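Home Forum Contests Guides Members Search

Guides > Community > Running a contest

How to run a small photo contest on a forum

This guide covers a members' contest on a hobby forum, the sort with one thread, a closing date and a modest prize. It was written after the July contest on the Harndale board and applies to most forum software. You do not need moderator powers for any of it, but ask a moderator before you start, as some boards only allow one contest at a time.

1. Pick a theme

Choose something members can make or find at home. "Something you mended" worked well for us. "Best landscape" did not, as half the entries were holiday pictures from years back. If you want new work only, say so in the theme itself and not further down the post.

Seasonal themes fill up quickly, so check what the other sections are planning. Last year the Skevness group and the baking section both ran a scarecrow contest in the same fortnight and people posted the same scarecrow in both.

2. Set the dates

You need an opening date, a closing date and a closing time. Put the time zone next to the closing time. Three weeks is long enough. With anything longer the thread sinks to page two and people forget it.

A worked example: entries close at 9pm UK time on 5th September, voting opens the next morning and runs for five days.

3. Write the rules

Keep them short enough to read on a phone. Ours are:

- One entry per member.
- The photo must be your own.
- Up to 200 words to go with it, if you want to write anything.
- No editing beyond cropping and brightness.
- You can swap your entry until the closing time. Delete the old one when you do.

Decide now whether the person running the contest can enter. We let them post a photo for fun, marked "not an entry".

If you would like bonus points for something extra, such as a costume or a pet in the picture, give the number of points. "Bonus points" with no figure leads to arguments at the end.

4. Post the opening thread

Put the theme and closing date in the title. In the first post give the rules, then the prize, then how voting will work. Add a photo of your own so that people can see the size and type of picture you expect.

Set the thread to entries only and open a second one for chat. This is the single change that made the most difference on our board. The Tosine contest had everything in one thread and ran to 400 posts, and several entries were missed in the count.

5. Keep the entries in order

Start a list as soon as the first entry arrives. A text file will do. For each one write down the member name, the post number and a short title. Copy the link to the post as well, because post numbers shift if a moderator removes something above.

Check image links every few days. Free hosting sites drop pictures without warning. Message the member if one has gone and give them until the closing date to upload it again.

6. Run the vote

Use the forum poll if there is one. Set it to one vote per member and hide the results until it closes. Number the entries in the poll to match your list, and leave member names off.

Most forum polls have a maximum number of options. If you have more entries than that, split them into two polls and take the top three from each into a final.

For a tie, either share the prize or hold a one-day run-off. Say which in the rules.

7. Announce the winner and send the prize

Post the result in the entries thread and lock it. Ask the winner for their address by private message, never in the thread, and delete the message once the parcel has arrived.

Keep the prize light and flat if you can. Postage on our Kashindye contest mug cost more than the mug. Book tokens, seed packets and cloth bags all go through an ordinary letterbox. A canvas tote suits a craft or history board, and one with lettering from an old show on it, like the William Morris centenary exhibition bag, is the sort of thing members will enter for. Open it out and check inside before you wrap it, as dark print on thin cream canvas can show through on the other side, and mention that in the prize description if it does.

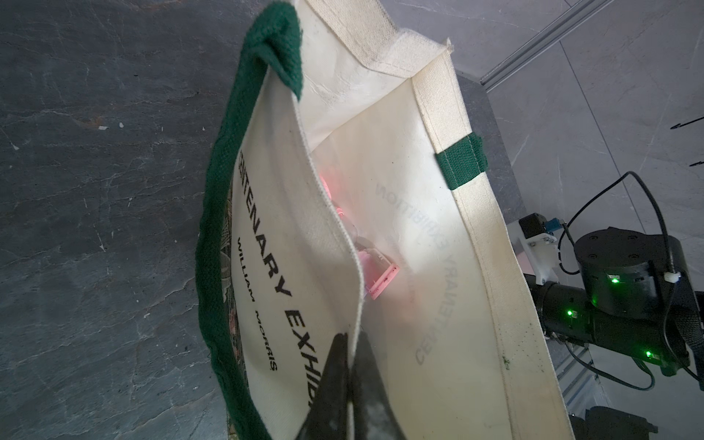

Back to top | Contact the moderators | Forum rules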